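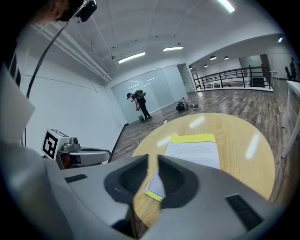

Wustum 핸드헬드 그리퍼 세트 설치 및 유지보수

제품 구성
좌우 그리퍼 각 1대, 마커 큐브 2개, 케이블 일체, 교체용 핑거. 제품 번호 WG-2053. 제어 소프트웨어는 Drestov를 사용한다.

설치
작업 테이블은 수평을 맞추고 바닥에 단단히 고정되었는지 확인한다. 전원은 그리퍼를 연결하기 전에 차단해 둔다. 케이블은 커넥터의 홈을 맞추어 끝까지 삽입하고, 잠금 링을 시계 방향으로 돌려 고정한다. Drestov를 실행한 뒤 좌측, 우측 순서로 장치를 등록한다. 순서가 바뀌면 좌우 채널이 반대로 기록되므로 등록을 삭제하고 처음부터 다시 진행한다.

마커 큐브 장착
큐브는 하우징 상단 브래킷에 끼우고 나사 2개로 체결한다. 체결 토크는 40 cN·m이며 이를 초과하면 브래킷 나사산이 손상될 수 있다. 인쇄면에는 테이프나 라벨을 붙이지 않는다. 큐브를 분리했다가 다시 장착한 경우 보정을 반드시 새로 수행한다.

보정
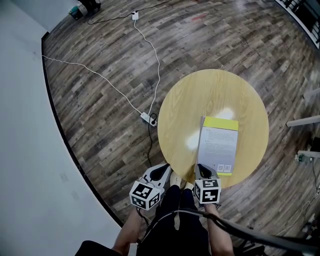 보정은 양쪽 그리퍼를 작업 높이에서 정지시킨 상태로 시작한다. 마커 추적은 조명 반사에 민감하다. 밝은색 원형 테이블처럼 천장 조명이 상판에 흰 점으로 비치는 곳에서는 책 한 권을 놓은 정도로 반사가 가려지지 않으며, 책 위쪽 가장자리에도 작은 반사가 남는다. 이 경우 무광 매트를 깔거나 조명 각도를 조정한다. 큐브의 흑백 패턴은 카메라를 향하게 하고 팔이나 케이블이 패턴을 가리지 않도록 한다. 바닥에 놓인 멀티탭과 전원선은 작업자의 발이 닿지 않는 쪽으로 정리한다.

정기 점검
핑거: 개폐 2,000회마다 마모와 균열을 확인한다. 끝단이 갈라졌으면 좌우를 함께 교체한다.
통풍구: 마른 솔로 먼지를 제거한다. 압축 공기는 사용하지 않는다.
마커: 마른 극세사 천으로 닦는다. 알코올은 인쇄면을 변색시킨다.
케이블: 피복이 눌렸거나 꺾인 부분이 있으면 교체한다.

오류 코드 69
개폐 센서의 원점을 찾지 못할 때 표시된다. 전원을 끄고 핑거를 손으로 완전히 벌린 다음 전원을 다시 넣는다. 같은 코드가 반복되면 센서 커넥터의 접촉 상태를 확인한다. 하우징 내부 수리는 서비스 부서에 의뢰한다.

기술 문의: Noemi Kincaid
부품 및 수리: Farzad Hashemi
문서 개정일: 2022년 11월 15일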